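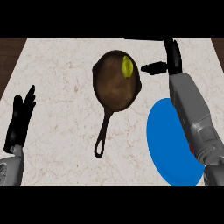

A skillet on a marble countertop.

Merkell Garden Center Opens Free Seed Library in Skendville

SKENDVILLE – Gardeners in Skendville can now pick up vegetable, herb and flower seeds without paying a cent. The Merkell Garden Center opened its seed library this March in the old potting room next to the main greenhouse, and the drawers are already full!

The library starts out with 82 kinds of seed packed into 4000 small envelopes. Visitors may take up to 11 envelopes per season. No card or sign-up is needed, and anyone who saves seed in the fall is welcome to bring some back for the next person.

"I have wanted to do this for years," said Nermina Janevski, who runs the greenhouse. "People come in with a coffee can of beans their grandmother grew, and they want to share them. Now we have a drawer for those beans, and I can't wait to see what turns up."

Tomatoes, pole beans, squash and lettuce make up most of the first batch, along with zinnias, dill and a good choice of native wildflowers. Each envelope lists planting depth, spacing and the best sowing time for our area.

Arash Pakzad will lead a seed-starting class at 10 a.m. on the first Saturday of each month through the growing season – bring gloves and questions, and kids are welcome too. Trays and soil are provided. A second seed library will follow at the Drasgate store this summer, with room for another 900 envelopes.

The Skendville seed library is open during regular store hours. Seed donations should be dry, labeled with the plant name and year, and left at the front counter.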